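15 de noviembre de 2022

# Déjenles la ropa sucia a los estudiantes

Llevo una temporada discutiendo con colegas sobre qué debe hacer un alumno con un robot durante su primer curso, y como las discusiones de pasillo se acaban cuando se enfría el café, prefiero ponerlo por escrito. Mi postura es sencilla: tela. Camisetas, trapos, toallas, fundas de almohada. Cualquier cosa que se arrugue, se doble y se caiga de lado en cuanto uno la suelta. Creo que un taller universitario de robótica debería empezar por ahí, y lo creo con un entusiasmo que a veces me avergüenza un poco en las reuniones de departamento.

La tradición manda otra cosa. En casi todas las asignaturas que conozco se empieza con cubos. Un cubo de color, una mesa lisa, una pinza que baja, cierra, sube y deja el cubo en otro sitio. Yo mismo lo enseñé así varios años, con el manual en la mano y la conciencia tranquila. El cubo es un objeto amabilísimo: tiene caras paralelas, siempre mide lo mismo y, si el alumno se equivoca por unos milímetros, lo perdona. El problema llega al final del cuatrimestre, cuando el grupo presenta su trabajo, todo sale bien y uno se da cuenta de que en diez semanas los estudiantes han aprendido a mover cubos. Muchos no han tenido que mirar de verdad lo que hacía la máquina. Les bastaba con una coordenada y un poco de paciencia.

Con la tela eso dura cinco minutos. El primer día que pusimos una camiseta en el taller, el equipo que se había bautizado Nodum llegó con un programa precioso, heredado del curso anterior, que calculaba el centro del objeto y ordenaba cerrar la pinza justo ahí. ¿Dónde está el centro de una camiseta tirada en un cesto? Pues depende de cómo haya caído, y la vez siguiente cae de otra manera. La discusión que se armó en aquella mesa fue la mejor clase que he dado en mi vida, y yo apenas abrí la boca.

## El proyecto Dornik

Cuento cómo trabajamos para que no parezca que hablo en el aire. El proyecto se llama Dornik y es optativo, de segundo año. La tarea completa cabe en una línea: sacar prendas de un cesto, una a una, y dejarlas separadas. No pedimos doblarlas (el año que viene, quizá, si me dejan). Los equipos se turnan en el robot de dos brazos y cada intento se apunta en un cuaderno de papel, con la prenda, la forma en que estaba colocada, por dónde la agarró la pinza y qué pasó después. Cada equipo tiene que llegar a 80 intentos anotados antes de tocar una sola línea de la parte de aprendizaje automático. Ochenta parecen muchos. Los alumnos protestan, y hacen bien, porque protestar también forma parte de la universidad, pero hacia la mitad empiezan a escribir en los márgenes cosas que no les había pedido nadie: «si la manga asoma por el borde, siempre mejor la manga», «con dos prendas juntas, mirar primero cuál está encima».

Esos márgenes son, para mí, el resultado del curso. Los guardo todos.

Radosław Ostrowski, con quien comparto la asignatura, era muy escéptico. Él viene del control clásico, le gustan las ecuaciones que cierran, y me dijo en octubre que un problema sin modelo limpio era una crueldad para gente de diecinueve años. Le di la razón en parte: la tela frustra. Hay tardes enteras en las que la pinza cierra sobre aire, o levanta dos prendas cuando se le pedía una, y el grupo se va a casa con cara larga. Ahora bien, el propio Radosław acabó dando una sesión magnífica sobre por qué el modelo de la tela es tan difícil, con una servilleta como único material didáctico, y los alumnos lo siguieron sin mirar el móvil. Habían pasado dos semanas peleándose con el asunto. Querían saber. ¡Cuánto cambia una pizarra llena de ecuaciones cuando la gente de las sillas trae la pregunta puesta!

## Lo que se suele objetar

La primera objeción es la evaluación. Con los cubos se pone nota fácilmente, tantos colocados, tantos puntos. Con la ropa, ¿qué se puntúa? Mi respuesta es que se puntúa el cuaderno y la defensa oral. Un equipo puede fallar mucho y haber entendido muchísimo. El equipo Sarkar sacó la nota más alta del curso con un robot que se equivocaba a menudo y una explicación impecable de en qué situaciones se equivocaba. Otro grupo tenía mejores números y no sabía decir por qué, y eso en la defensa se nota enseguida.

La segunda es el dinero, y esta me la tomo más en serio. Dos brazos cuestan lo que cuestan y no todas las escuelas los tienen. Pero el grueso del ejercicio se puede hacer con un solo brazo modesto, y una parte nada despreciable se puede hacer sin ninguno. Las primeras dos sesiones de Dornik son con las manos: un estudiante con los ojos vendados y dos dedos en forma de pinza, otro que le da instrucciones de palabra. Es ridículo de ver y enseña más sobre manipulación que mis transparencias. El material textil nos salió por menos de lo que cuesta un solo cable de los buenos.

La tercera me la planteó Torben Vogler, que coordina la liga estudiantil Irard y lleva años organizando pruebas de velocidad con piezas rígidas. Torben sostiene que la competición necesita espectáculo, que el público quiere ver cosas rápidas y que un brazo dudando delante de un trapo no llena una grada. Le invité a pasar una tarde con nosotros. Se quedó hasta que cerraron el edificio, pegado a la mesa, dando consejos a gritos a los alumnos como si fuera una final, y todavía no ha admitido que se lo pasó bien. Sigue defendiendo sus piezas rígidas y yo sigo pensando que una prueba con ropa tendría al público de pie. Le he propuesto una categoría pequeña para la próxima edición, sin cronómetro, con hasta 10 equipos. Ya veremos.

## Un cesto azul y dos telas

Voy a lo concreto, que es lo que me gusta. Uno de los ejercicios que más repetimos parte de una situación mínima: dos telas de distinto color, muy juntas, colgando por el interior de un cesto blando. Para cualquiera de nosotros no hay ninguna dificultad. Para un equipo de segundo es una mina.

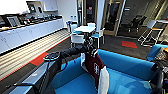
*Dos telas, una granate y otra blanca, en el cesto azul del taller, con las dos pinzas cerca.*

Fíjense en lo poco que hace falta. La tela granate cuelga del borde del fondo y la blanca está justo a su lado, en parte por delante. ¿Cuál se coge primero? Casi todos los alumnos contestan que la blanca, y tienen un argumento decente: es la que tapa a la otra. Entonces alguien pregunta qué pasará si la pinza, al cerrar, pellizca también un poco de granate. Y otro pregunta si conviene agarrar arriba, cerca del borde, o más abajo, donde la tela cuelga. Luego aparece la cuestión del cesto mismo, que es de tela, tiene sus pliegues y cede si uno lo empuja, de manera que tampoco la pared es una referencia de fiar. ¡Y faltan por repartir los dos brazos! Cuál sujeta, cuál tira, quién espera a quién. Con dos trapos y un cesto hemos llegado a tener debates de una hora larga, y en ninguno he tenido que inventarme el interés.

Me gusta además que el problema se entienda en casa. Los alumnos me cuentan que lo explican en la cena y que la familia opina, porque en cuestión de coladas todo el mundo tiene criterio. Una estudiante volvió con una recomendación de su abuela sobre cómo separar ropa enredada (sacudir primero, tirar después) y su equipo la probó al día siguiente. En el cuaderno consta como «método de la abuela», con su fila y sus intentos, igual que los demás.

No pretendo que se tiren los cubos a la basura. Sirven para calibrar, para aprender el manejo básico, para comprobar que la pinza cierra donde debe. Una semana, dos si el grupo es grande. Lo que pido es que no sean el horizonte del curso, y que los departamentos que ahora están rehaciendo sus planes de prácticas reserven un hueco para los objetos que no se dejan. Entre todos los equipos de Dornik llevamos ya más de 200 intentos anotados este cuatrimestre, y pongo los cuadernos a disposición de cualquier docente que quiera verlos, manchas de café incluidas.

Si alguien se anima a montar algo parecido, que me escriba. Le mando el guion de las dos sesiones sin robot, la plantilla del cuaderno y la lista de telas que usamos - el algodón fino es con diferencia el más traicionero y yo lo dejaría para la tercera semana.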